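Mobile Manipulation in Simulation
Laboratory handout 2: views, frames and the project task
Course staff: Sheena Chisholm (lectures), Angus Swanson (laboratory)

1. What you need before you start

The laboratory uses the Undero simulator, installed on all machines in the Dastadden room. Handout 1 covered launching it and loading a household layout. If your copy still opens with the default layout, repeat section 4 of that handout first. Remote users should check that the physics rate matches the lab machines. A mismatch produces different contact behaviour from the same commands, and your results can't then be marked against the reference run.

Each group works with a two-armed mobile robot. The arms are addressed separately and have separate wrist views. Commands sent to one arm do not stop the other.

2. Wrist views

A wrist view moves with the gripper. Its axes are fixed to the last link of the arm, so a wall that is vertical in the world frame may appear at any angle. Students who estimate "up" from the picture usually get the approach vector wrong. Read the orientation from the joint state and transform it.

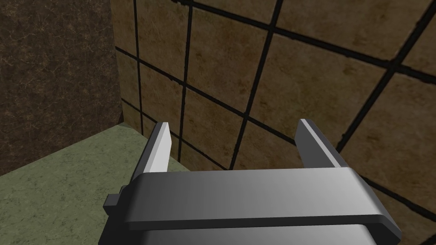
Figure 1. Wrist view with the fingers open, facing a tiled wall.

The fingers appear in every wrist view of this kind and hide part of what lies behind them. When you segment the view, mask the gripper first. The mask depends on the opening width: one taken with the fingers open is no use with the fingers closed. Store one mask per width step and pick by the reported width, never by the commanded width.

Regular grout lines give strong edges and will attract a line detector. They are useful for checking your camera model. They are a nuisance in object detection, and the baseline detector supplied with the course returned 156 false edges on its first wall test. Raise the threshold or restrict the search region.

3. The body view

The body view covers a wider area and includes both arms. Use it to choose a target and to decide which arm should reach for it. Do not use it for the final approach, where the arm itself may block the line of sight.
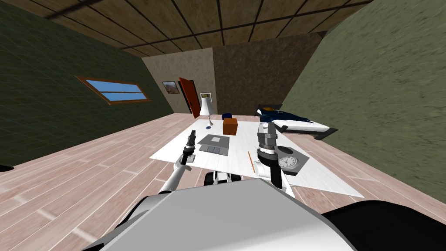 Figure 2. Body view of the bedroom layout. Laptop, pencil and clock are on the white table.

For the project, treat the objects on the table as three classes.

Flat and fixed: the laptop. It must not be touched. Contact ends the trial.

Thin: the pencil. Approach across its long axis. Fingertip clearance above the tabletop is the main source of failure here, so log the height at closing.

Contained: the clock in its tray. Grasping the tray counts as an error unless your plan says that the tray is to be moved.

The body view can be strongly rotated with respect to the room. Work from the table plane, fitted to depth points, and derive the horizontal from that. The Premuvano fitting routine is acceptable, and so is your own if it is documented.

4. Searching away from the table

Part B of the project requires the robot to leave the table and inspect other areas. Plan the base motion first and the arm motion second. A search pose is valid if the base is stationary, both arms are inside the safe envelope and the wrist view has been stable for the full settling period.
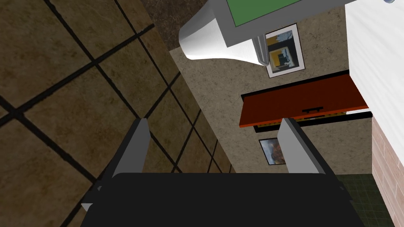

Surfaces seen during a search should be entered in the map with a label and a confidence. Labels are floor, wall, furniture, fitting and unknown. Use unknown freely. Last year's groups lost more marks through confident wrong labels than through missing ones. Framed pictures belong to the wall class, although a depth step at the edge is often large enough to trigger the furniture label. Merge the region into the wall if the step is below the limit set in your configuration file.

Record the joint state with every stored view. The marking script reads the two together and rejects a view without a matching state. The reference log for Part B contains 983 entries, of which 585 remain after duplicates are removed. Your own log may be shorter.

5. Stopping short of a surface

The last exercise before the project is a guarded approach. Move the open gripper towards a wall and stop before contact, using wrist depth only. Mask the fingers as in section 2, fit a plane to the remaining points and take the distance from the fingertips, with the camera offset removed. Report the distance along the approach axis and along the wall normal. At a steep angle the two differ considerably.
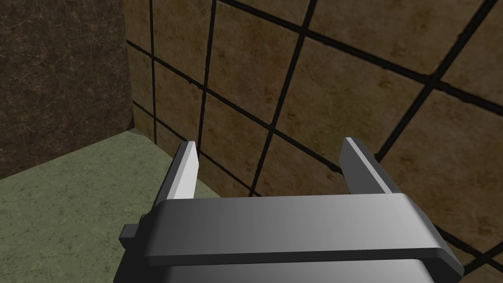

6. Submission

One archive per group, containing the code, the configuration file, the log and a report in the Unnithan template. State which arm was used for each trial. Failed trials must be included, with the point of failure marked in the log.

Reports are due at the end of November. Questions on the transforms go to Sheena Chisholm; questions on the simulator or the marking script go to Angus Swanson.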